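액자는 죄가 없다: 시뮬레이션 주방 고장 모음
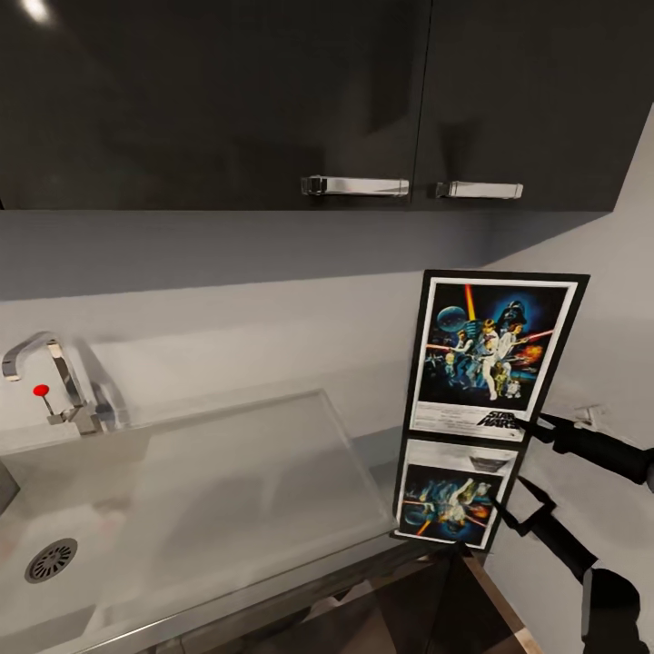 Limov 프로젝트의 과제표에는 이렇게 적혀 있습니다. "액자를 벽 앞에 똑바로 들고 있을 것." 한 줄입니다. 이 한 줄 때문에 3월이 통째로 사라졌습니다. 양팔 제어기가 렌더링된 주방에서 포스터 액자 하나를 드는 일인데, 총 1,871회를 돌렸고 그중 1,234회가 안전 감시기에 걸려 중단됐습니다. 나머지가 전부 성공이었느냐 하면, 그 얘기는 아래에서 천천히 하겠습니다.

증상은 단순했습니다. 양쪽 그리퍼가 액자를 잡고 나면 두 팔이 서로 다른 의견을 갖기 시작합니다. 위쪽 팔은 당기고 아래쪽 팔은 밀고, 접촉력이 올라가고, 감시기가 멈춥니다. 감시기가 멈추지 않은 경우가 더 문제였습니다. 로그에는 "정상 종료"라고 찍혀 있는데 재생해 보면 액자가 상부장 속에 들어가 있습니다. 문은 닫힌 채로요.

왜 하필 스타워즈 포스터냐는 질문을 많이 받았습니다. 자산 목록에서 테두리가 두꺼운 액자를 골랐더니 그게 나왔습니다. 다스 베이더가 내려다보는 앞에서 실패하면 기분이 조금 다르긴 합니다. 검은색 팔 두 개와 검은색 헬멧이 한 화면에 있으니 어느 쪽이 악당인지도 헷갈리고요.

원인을 찾은 사람은 Dayana Rosales입니다. 접촉 모델을 의심하느라 다들 마찰계수만 만지고 있을 때, 혼자 타임스탬프를 봤습니다. 두 팔의 힘 센서 값이 제어기에 들어오는 시점이 5스텝 어긋나 있었습니다. 한쪽 팔은 현재를 살고 다른 쪽 팔은 과거를 사는 셈이니 액자를 두고 합의가 될 리 없습니다. 참고로 마찰계수는 그동안 제가 여섯 번 바꿨고, 바꿀 때마다 "이번엔 확실히 나아졌다"고 메신저에 썼습니다. 기록이 남아 있습니다. 지우고 싶습니다.

어긋남이 생긴 곳은 Skulleto였습니다. 저희가 쓰는 센서 전달 모듈 이름인데, 아래쪽 팔의 값만 필터를 한 번 더 거치게 설정돼 있었습니다. 누가 그렇게 했는지 커밋 기록을 열어 봤더니 제 이름이 나왔고, 그날 회의는 일찍 끝났습니다.

안전 쪽 이야기도 적어 둡니다. 화면 속 액자야 벽을 뚫든 싱크대에 처박히든 다시 불러오면 그만이지만, 같은 제어기가 실물 장비로 넘어갈 예정이었습니다. Xóchitl Cortés가 이관 승인을 두 번 반려했습니다. 첫 번째 사유는 "중단 횟수가 너무 많음"이었고, 두 번째 사유는 "중단되지 않은 횟수가 더 걱정됨"이었습니다. 당시에는 좀 얄미웠는데 지금은 그 메일을 출력해서 모니터 옆에 붙여 놨습니다.

고친 내용은 다음과 같습니다.

- 양팔의 힘 값을 같은 스텝으로 맞추고, 2스텝 넘게 벌어지면 제어기가 출발 자체를 거부합니다.
- 감시기가 접촉력 외에 물체 관통도 봅니다. 액자가 가구와 겹치면 종료 코드와 상관없이 실패로 기록합니다.
- "정상 종료"라는 문구를 "종료"로 바꿨습니다. 정상인지는 사람이 판단합니다.
- 마찰계수는 원래 값으로 되돌렸습니다.

남은 문제도 있습니다. 액자를 든 채로 손목을 크게 돌리면 아래쪽 그리퍼가 미끄러지는 경우가 가끔 나옵니다. 이건 타이밍과 무관하고, 이번에야말로 정말 마찰 문제 같은데 제가 그렇게 말하면 아무도 믿지 않습니다. Dayana가 대신 말해 주기로 했습니다.

수도꼭지에 액자를 거는 버릇도 여전합니다. 놓는 동작에서 경로 계획기가 싱크대 위 공간을 비어 있다고 보는 바람에, 내려오다가 모서리가 수전에 걸립니다. 충돌 모델에서 수전의 목 부분이 빠져 있더군요. 눈에는 보이는데 계획기에는 없는 물건이었습니다. Pridus 팀에 충돌 메시 수정을 요청해 뒀고, 답장은 "수전이 그렇게 중요한가요?"였습니다. 중요합니다. 재현용 시드와 로그를 다시 보냈습니다.

수정본은 다음 빌드에 들어갑니다. 이관 승인 신청서도 새로 썼고, 반려 사유 칸은 Xóchitl을 위해 넉넉하게 비워 두었습니다.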